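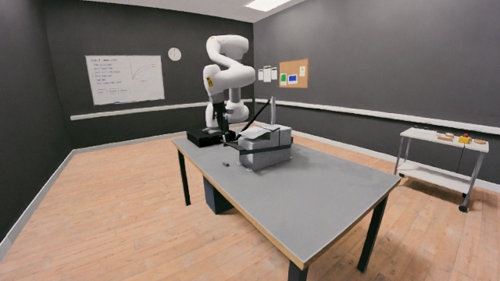 Pollcombe Bench Simulator: Notes from the Open Day

Reviewed by Rosalía Ortuño
11 Nov 2020

Bodetti held an online open day for Pollcombe, its software for building and testing robot arm work cells on a computer before buying any hardware. I signed up because our shop has been putting off an arm purchase since May, and I wanted to know whether a program like this could help us decide. The session had a live demonstration, a stretch of hands-on time with a trial copy, and a question period that ran long.

I should say what I do, so you can weigh my opinion. I run a small shop that sorts and packs replacement parts. I am comfortable with a computer but I don't write code for a living. Most of the other people in the session seemed to know more than I did, judging by the chat.

Setup

The trial installed without trouble on a desktop that is five years old. It took 27 minutes from the download link to a working room, most of it waiting for the parts library. The program warned me that my graphics card was below the recommended level, then ran anyway. Moving the view around was a little jerky until I turned the shadow quality down. After that it was fine.

The manual is a plain PDF and it is better than most. Joint limits, units and file formats are all in one chapter near the front. The search box inside the program is poor by comparison. I typed "gripper" and got a list of sound settings.

The room

The demonstration used the stock lab room that comes with every copy. It has a wooden floor, dark walls, a whiteboard with a graph drawn on it, a clock and a cork board. I thought this was decoration, and some of it is. The presenter's point was that if you plan to use a camera on a real arm, you want your test images to have ordinary clutter in them. A bare gray box makes the vision software look better than it is. You can swap the wall colors and the floor from a menu, and you can bring in your own furniture if you have the models.

I liked that there is a small cart at the side with a red button on a yellow box. In the trial copy that button is only a prop. I would like it to do something. We train new people on stopping a machine before we train them on starting one.

The arm and gripper

The arm moves smoothly and can be driven by sliders, by typed positions or from a script. I used the sliders. Getting the fingers down close to the tabletop took me a few tries, mainly because the default view sits too far back to judge height. The answer is to switch to the close view on the gripper, where you look down past the linkage bars toward whatever is between them. 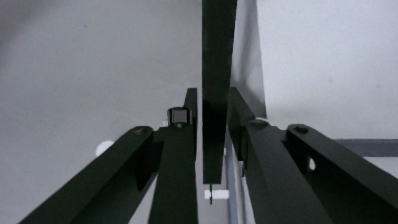
Small items are where I spent most of my time, as they are what we handle all day. The close view helps a lot, but the gripper takes up a large part of it, and a small part can end up half hidden. You learn to line things up early and then come down straight. The presenter did the same thing, and said customers with real cameras in that position run into the same problem. That was useful to hear before spending money.

Contact is handled well for solid shapes. Paper and straps are another matter. Kakakhel, the add-on for soft materials, is sold separately and was not part of the trial, so I can't tell you how it does. The second add-on, Gandik, records each run and plays it back at any speed. It was switched on for the open day and I would pay for it. Being able to slow down a missed pick and watch it again saved me a lot of guessing.

Problems

The program closed on me two times, both times while I was saving. The autosave had kept everything up to the last move. Undo only goes back through object changes and ignores arm moves, so if you send the arm somewhere silly you have to bring it home yourself. Support said this is on the list.

Price

A single license covers two computers. There is a yearly plan and a one-time purchase, and the one-time purchase does not include new versions. Bodetti would not give a firm figure for Gandik during the session and asked people to write in for a quote. I did, and I am still waiting.

I plan to take the yearly plan for one seat and build a copy of our packing bench in it over the winter. If you already own an arm and it does its job, I don't see much here for you. The trial is good for up to 27 days, and the stock lab room stays on your machine after it runs out, in view-only mode.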